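Vestholm Recreation Hall, Trodport
Positions and notices

Evening Supervisor (part-time, 27 hours a week)

We are looking for someone to run the hall in the evenings. The last supervisor left to open a bakery in Vulunbridge and has been sending us photos of rolls, which we consider unkind.

The hall has one main floor, a side room for table tennis and cards, a kitchen with strong views about its own fuse box, and a lobby where people wait for rides. On a busy night 130 people come through. On a slow night it is you, the pickleball league, and a man looking for the library. The library is next door. You will tell him so again.

What you'd be doing

Opening up at four and locking up at ten, in that order.
Setting out tables, nets and chairs, and putting them away again after the people who promised to do it have gone home.
Taking bookings by phone and writing them in the book. We also have a booking system. Please write them in the book.
Settling disputes over court time. The rules are posted on the wall by the Hennessy Room and have yet to settle one.
Light cleaning. The heavy cleaning is contracted out.
Knowing where the first aid kit is, which will put you ahead of most of us.

What we'd like

A year or more of working with the public, and some remaining fondness for it. You should be able to lift a folded table with help and be firm with adults in headbands. A current first aid certificate is good; if yours has lapsed we'll pay for the class. You don't need to play anything. Our best supervisor ever couldn't catch.

You must be free through July, when the youth tournament brings in 300 players and what feels like every parent in the county.

Pay and so on

Hourly pay on the town scale, step 3, with paid holidays and a free membership you'll be too tired to use. Parking is behind the building. Coffee is provided. We make no claims about it.

How to apply

Send a resume and a short letter to Gobnait Mac Mathúna, Hall Manager, or leave them at the front desk. In the letter, tell us about a time you had to ask a group of people to leave somewhere. Please don't attach a photo, a poem or a reference from your mother. We have had all of them.

Applications close 2020-03-18. Interviews are held in the side room, so dress for a draft.
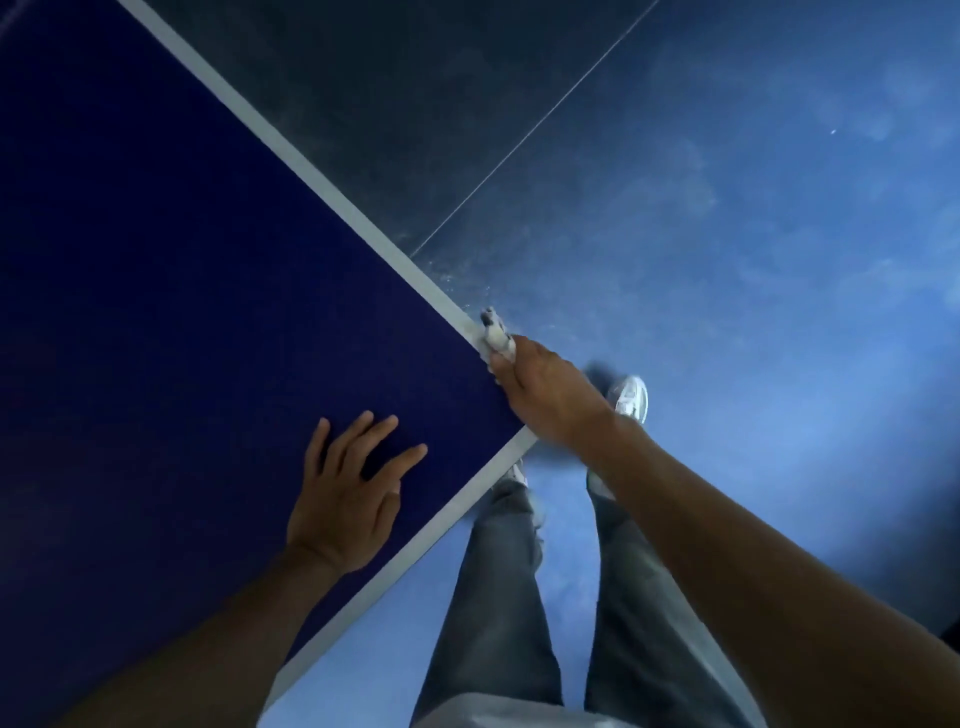
At the corner of a table tennis table.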